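Open day at the old Oltside works: was it worth the trip?

The Oltside site has been empty, half let, promised to a supermarket and then half let again for as long as I have lived nearby. So when the new owners, Laing, put out a leaflet inviting residents to "see the future of local work", I went along in December with a flask and low expectations.

The leaflet said doors at ten. They opened at twenty past. Lewis Sutherland, the site manager, gave a welcome speech at the foot of the stairs which used the word "community" a good deal and the word "rent" not at all. He told us the finished building would support 376 jobs. I asked over what period, and whether that included people already working in the town who would simply move across the river. He said the figure came from the planning statement. I have since read the planning statement, and it gives the number without saying where it comes from.

We went round in two groups. Mine was led by Pauline Hulme, who worked here when it was still making carpet backing and knows where everything used to be. She was the best thing about the morning. She showed us the bricked-up loading door, the line on the wall from the flood, and the corner where the dye vats stood.

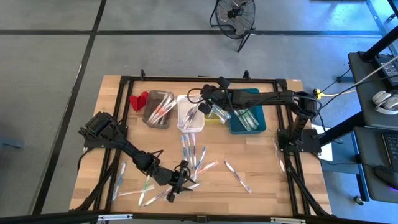 The roof is the part I would worry about. Laing say it has been "fully addressed". Pauline said they had done the south slope and left the north one for later, and there was a bucket on the second landing that nobody from the firm seemed keen to discuss. The heating is another matter. I kept my coat on throughout, and so did Mr Sutherland.

Angus Yule, who has run the upholstery unit on the ground floor for four years, told me his service charge had gone up twice since the sale. He likes the building and wants to stay. He has also started looking at units in Flekent. When I put this to the Laing people they said they were "in conversation with all existing tenants", and Angus, standing beside me, said he hadn't had a letter back.

There was a display of drawings on the first floor: a café, a courtyard with trees in it, people with pushchairs. The courtyard is at present the car park. Sorcha Jardine from the cycling group asked where the cars would go and was shown an arrow pointing off the edge of the plan. The bus was not mentioned — it stops at the bottom of the hill, and the last one back leaves before six.

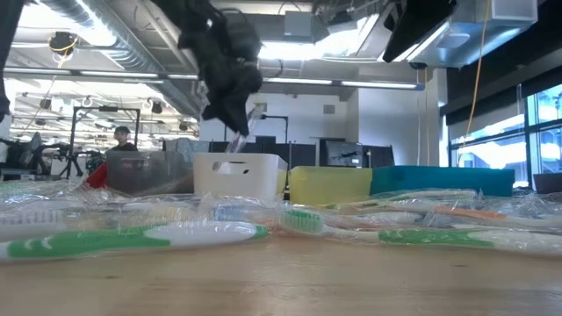 If you are thinking of going

Another open day is planned for the spring. Wear something warm and ask for Pauline's group. The lift was out of order when I went, so ring first if you can't manage stairs. Tea was free, biscuits were not. Take the planning statement with you if you have questions about the jobs, and ask them before the speech finishes, as Mr Sutherland left directly afterwards for another meeting.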